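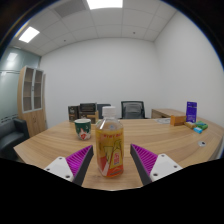
Do cold drinks leave marks on a sealed wood meeting table?
They can if the water sits under the bottle long enough to get into the finish, and how long that takes depends on the finish.

Ferport Small Office Board > Furniture and Fittings > Coasters, do they do anything

plankside
Posts: 3,044
Reading the little Q&A the board pins on top of these threads, I notice it doesn't commit to much. So let me ask it properly. We have a light wood meeting table with a curved front edge, and the seller (Grestum) is now pushing something called Woseo sealer at $200 for a two year treatment. Their email says bottles and cups will "never mark again." I don't believe the word never from anyone selling a liquid in a can. Has anyone used it on a table people really eat and drink at?

dullpenny
We paid for it in the spring. The table looks fine. It looked fine before too, so I have no idea what I bought.

kettle_row
I'll stick up for it. We had white rings all down one side from hot mugs and had the top sanded, then Woseo put on. No rings now.

plankside
You had it sanded. Of course the rings are gone.

kettle_row
And they haven't come back, that was my point. Same mugs, same people, same bad habits.

dullpenny
How long is that, though?

kettle_row
Since October.

plankside
So one winter. Cold bottles don't sweat much in a dry heated office. Tell me again when it's humid and everybody brings a drink straight out of the fridge.

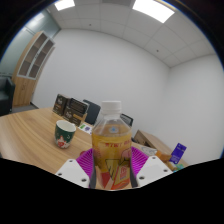
Bottle and green cup on our meeting table. (posted by plankside)

hobart_lane
Nice grain. What finish is on it now? You'll get nowhere with this until you know that. If it's oil, a bottle left overnight can mark it. If it's a hard lacquer you could probably leave drinks out all week and only need a cloth.

plankside
I asked Grestum twice. First answer was "protective." Second answer was "factory protective." I'm not paying them $200 to put something on top of something they can't name.

hobart_lane
Try a drop of water somewhere out of the way, underneath or at the back where the boxes are. Leave it 60 minutes. If you see a dark spot when you wipe it off, it's oil or a very thin coat. If it's still beaded up and the wood looks the same, keep your money.

mossgate
The drop test only tells you about water. Sugar is what wrecks things here. Sweet drinks drip down the outside of the bottle, dry into a sticky circle, somebody scrubs it with the rough side of a sponge, and that takes the shine off. Then the drink gets the blame.

dullpenny
This I do agree with. Our one bad patch is from scrubbing.

kettle_row
All the more reason to have a sealer on it, surely.

mossgate
A sealer scratches like anything else. Warm water, a drop of dish soap, soft cloth, dry it after. I've looked after the tables at the Sầm lunch counter for years and that's all they get, with trays and cups going across them all day.

plankside
What about coasters? We have a set and people park their phones on them.

hobart_lane
Cork ones are fine. Avoid the ones with a shiny face, the water runs off and ends up under the coaster where you can't see it. I've seen worse marks from a wet coaster than from a bare cup.

kettle_row
That's a stretch. A coaster is still better than no coaster.

hobart_lane
A dry one, sure.

dullpenny
For what it's worth I found my Woseo invoice. The can was 32 ounces and they used about half. I asked to keep the rest and was told it "wouldn't be suitable for customer use." Make of that what you like.

plankside
I make of it that I'm doing the water drop first. Started one just now, at the back edge.

plankside
Wiped it off. It was still a round bead and I can't find where it was, even with a lamp held low. I told Grestum no thanks. They replied in four minutes with a discount.

kettle_row
Ask me again in August and I'll post my table, rings or no rings.

mossgate
Please wipe it first.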